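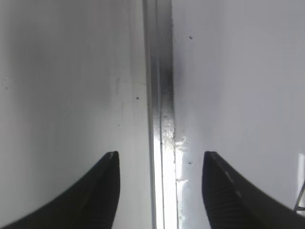 Metal channel on a white surface, close up.

Shop > Records > Live Albums > Narimside

Narimside: Live at Khurana Hall (vinyl edition)

May | By the Stumley Records shop desk

4 min read

Live at Khurana Hall is the first full concert release from Narimside. It was recorded on the closing night of the Zilline tour and contains 11 songs on two records. The set leans heavily on the Zilline album, with a few older songs that fans had been asking for since the tour was announced.

The band played the hall with the same lineup they used on the rest of the tour: drums, bass, guitar, keyboards and a small horn section. The horns are easier to hear on this release than they were on the clips posted online after the show. The crowd is left in between songs and turned down while the band is playing. A few people sing along loudly enough during "Paper Harbor" that it was not possible to mix them out, and the band asked for that part to stay.

What was played

The concert opened with "Long Way Down to Zilline," which also opens the studio album. The live version has a longer introduction and adds around three minutes to the song. "Glass Teeth" and "Paper Harbor" follow without a break. After that the band moves to older material, including "Second Coat," which had been dropped from the set early in the tour and came back for the final week.

The closing song is "Leave the Porch On." Some stations have been playing a shortened edit. The record has the full performance, including the false ending and the horn part that comes after it.

The songs are in the order they were played. Some of the talking between songs has been trimmed so that each side would fit without lowering the volume of the cut. Nothing was re-recorded in the studio.

Sound and pressing

The recording was taken from the mixing desk, along with room microphones hung over the main floor. It was mixed at Stumley by the same team that worked on the Zilline album, and a separate master was made for vinyl. The low end on the vinyl master is a little tighter than on the download.

Both records are black vinyl. A colored pressing was planned, but the test copies were noisier than the black ones and it was dropped. If you see a colored copy for sale elsewhere, it did not come from us.

The records come in a gatefold sleeve with plain lined inner sleeves. Lyrics are printed on the inside of the gatefold. A download card is included and gives access to the whole concert in both standard and lossless formats.

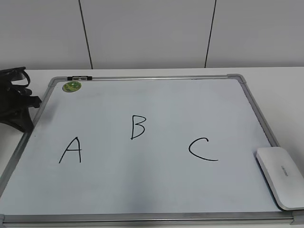 Whiteboard with hand-drawn capital letters, including A and B.

Playing the records

Play at 33 rpm. The label on each side shows the side letter and the song titles. Quiet passages, mainly the start of "Second Coat," will show up dust more than the rest of the set does, so it is worth brushing the record before you play it. Store the set upright and away from heat.

What comes in the package

Records in lined inner sleeves
Gatefold outer sleeve with lyrics
Download card
Fold-out tour poster

The poster is folded to fit the sleeve. We do not sell a flat version.

Ordering and shipping

Orders ship from the Stumley warehouse in a stiff record mailer. The records are packed outside the gatefold, behind it, so that they do not split the seams on the way. Please check the package when it arrives. If a record is warped or a sleeve is badly creased, send us a photo along with your order number and we will replace the damaged part. Light corner wear from shipping is not covered.

There is a limit of two copies per customer. Orders over the limit will be canceled and refunded to the card used. If your order includes a preorder item, everything will be held until that item is ready, so place a separate order if you want this set sooner.

Unopened sets can be returned for a refund. Opened sets can be exchanged only if there is a fault. Download codes cannot be reissued once they have been used, but if a code fails the first time, write to the shop desk and we will send another.

Other formats

The concert is also sold as a CD and as a download. The CD has the same songs in the same order and comes in a card wallet with no poster. The download does not include the lyrics. There is no cassette, and no video of the full concert is being released. The short film of "Glass Teeth" on the band's page was shot during soundcheck and uses different audio.

The Zilline studio album is listed separately under Records and is still in print on vinyl and CD.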